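[Teach-by-hand] Re: Grasp point on tall objects — fingers or bracket?

From: Saodah Teoh
To: teach-by-hand list
Date: July 13, 2021

Hello all,

thank you for the many replies to my first question, and excuse me that I answer only now. I was two weeks in Rarkholm for the installation and had no good connection there. I will try to answer Domański first, because his message has the most points in it, and then I have a question of my own at the end.

Domański wrote:

> I have read your notes on the tall board task and I am not convinced by
> the bracket. If you teach the robot to hold a bracket, you teach it to
> look for a bracket. Later you give it a board without one and it will
> have no idea. At Deldale we always took the object by its own edge, even
> if it was slower and the people complained about their wrists.
>
> Second, I would like to know how many demonstrations you keep. You write
> 200, but is it 200 recorded or 200 after the bad ones are removed?
>
> Third, why by hand at all? You have a remote control station. With the
> remote station the arm can only do what the arm can do, and you never
> record a movement which is impossible for it afterwards.
>
> Last thing, please say what is around the object. A plain background
> gives you nice curves and a policy that fails in the next room.

I take them in order.

On the bracket. You are right that the policy will learn to look for it. For our work this is acceptable. The boards which we must handle for Britura all have a mounting plate on the back, near the lower end, and this is where the customer wants them to be held. The face must not be touched. We tried first to take the board by the rim, the same as you did at Deldale, and it was possible, but the rim is curved and the fingers met it at a different angle each time. Two people doing the same task made two quite different approaches. With the plate everybody comes in the same way: fingers open, one on the left and one on the right, and then close. I do not say that it is better in general, only that the recordings agree with each other much more.

I should also say that one must come rather low. The plate is near the base and the support is just behind it, so if you push too far forward you arrive at the support before you have closed the fingers. New people do this often in the first hour. I now ask them to stop when the plate is between the fingers, wait one breath, and close after that. The short wait is also useful later, when I cut the recording into parts, as it is easy to find in the speed curve.
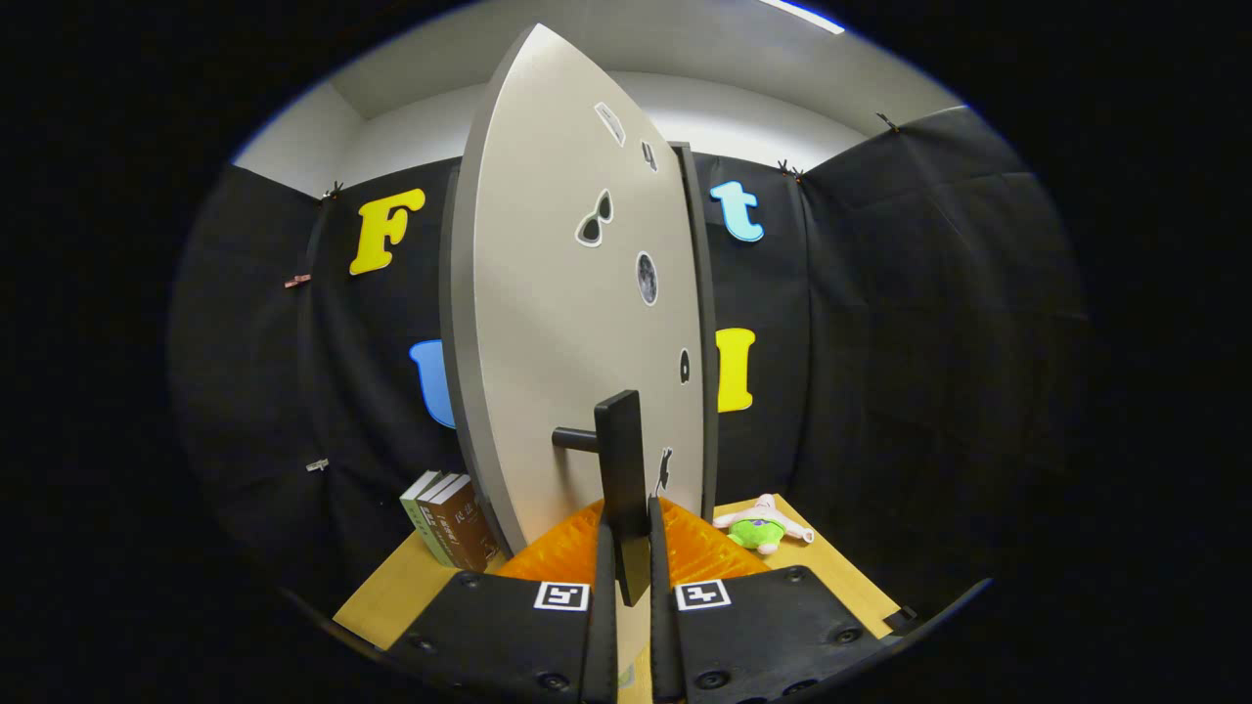
Saodah Teoh
Demonstrations and operator training

On the number. It was 200 after removing the bad ones. I know some of you remove very few, and I read the discussion from last October about keeping the failed attempts with a label. We keep them too, but in another folder, and I do not count them. A demonstration goes out if the person corrected the grasp more than once, or if the markers on the fingers were lost for too long, so that we do not know the opening width. This second reason is more common than I expected. When the sleeve of the person comes in front, or when the hand is turned very much, one of the two markers is hidden and the width jumps. I have asked everybody to roll up the sleeves. It sounds like a small thing but it helped.

On the remote station. Here I do not agree so much, although I understand the argument. It is true that a person with the tool in the hand can make movements which the arm cannot follow. We check for this afterwards: each path is replayed in simulation against the limits of the joints, and what does not fit is thrown away. We lose a few by this, mostly from tall colleagues who reach over the board. But with the remote station one demonstration took us so much longer that I could not fill the day. Also the people could not feel the contact. They closed on the plate and did not know if they had it, so they closed harder, and the board moved on its stand. By hand you feel it at once and you do not squeeze. If someone here has a remote station with good force feedback I would be happy to hear how they do this kind of grasp — ours has none.

I still use the remote station for one thing, the last part of the placing, where the arm is near its limit anyway. There Domański is completely right and I would not do it by hand.

On the surroundings. We work inside a black fabric backdrop, but it is not plain. We pin large foam letters on the fabric, in several colours, and on the board itself we stick small cut-out pictures: sunglasses, a moon and so on. On the table are also some other things, such as a couple of books standing up and a soft toy. The first purpose is the tracking. A black cloth and a pale smooth board give the camera nearly nothing to hold on to, and when the board fills most of the view the position begins to drift. With the letters and the stickers it has corners and edges to follow. I had one set where I forgot to put stickers on the board, and I had to repeat most of it.

The second purpose is what you say, that the policy should not depend on the room. For this I am less sure that we do enough. I move the books and the toy between sessions, and I exchange the letters, but the cloth stays the same. It would be better to record also without the cloth. I have planned this but not done it.

Now my own question. We have a request for a heavier version of the same board, and the force on the plate will be larger. The fingers of our hand-held tool are the same shape as those of the arm, but the person's hand gives way a little when there is weight, and the arm does not. Has anybody here seen a difference from this? I thought of two solutions. One is to teach with the light board and only change the closing force on the arm. The other is to teach with the heavy board from the start and accept that people become tired and the later recordings are worse. I prefer the first one, but I am afraid that the lifting will look different, because with a light board people lift fast and without thinking.

If you have done something similar, also with other objects than boards, please write to the list and not only to me. Two persons wrote me privately last time and their answers would have been useful for everybody.

I can share the checklist that I give to new operators. It is two pages, and the English needs some correction before I send it around.

Best regards from Rarkholm (again, from next week),
Saodah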